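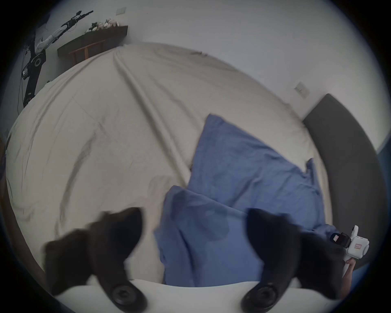

Figure 2. A bed with creases in its sheet: cream sheet, blue pillow, and blue cloth by the padded headboard.

4.2 What counts as a made bed?

I came into this part of the study thinking it would be the easy chapter. Everybody knows what a made bed looks like, right? Then I sat down with the diaries from the Staniforth households and found that people who share a mattress can't agree on it. Hayley Penrose calls a bed made once the pillows are back at the headboard. Bradley Penrose, same house, same bed, won't use the word until the bottom sheet has been pulled smooth (he wrote half a page about this, and I enjoyed every line).

The sheet in Figure 2 is a good one to argue over. It covers most of the mattress, but long creases run diagonally across it, and the pillow is lying at a slant. I showed the figure to our coders without telling them what I thought. Hagos Shiferaw put it down as "in progress." Jamie Gosling went with "not started," on the grounds that a crease that long means no one has tugged a corner yet. I lean toward Hagos, but I can see how you'd get to the other answer, and that worried me enough to go back through the codebook.

We ended up splitting the old single code into 14 smaller ones. Sheet coverage and sheet smoothness are now separate, so a bed can score high on one and low on the other. Pillows get a code for place and another for direction. Loose fabric was the messy one! A folded cover, a pillowcase that's off its pillow, a throw: in a still picture these can be really hard to tell apart, and I didn't want coders guessing. Anything like the blue cloth beside the pillow now goes in as "loose textile, type open," and we leave it there unless the diary for that bed says more.

With the new codes we went back over all 1038 diary entries. In 74 of them the writer described stopping before the bed was finished and still called it made. I had expected those to be rushed mornings, and plenty were, but a fair number came from people who simply don't care about creases. One entry from the Kotent group reads, in full, "Pillows up, done." Wayne Stockdale has suggested treating these as their own category, and I've done that in the next section, where I also get into who does the pulling when two people make the bed together.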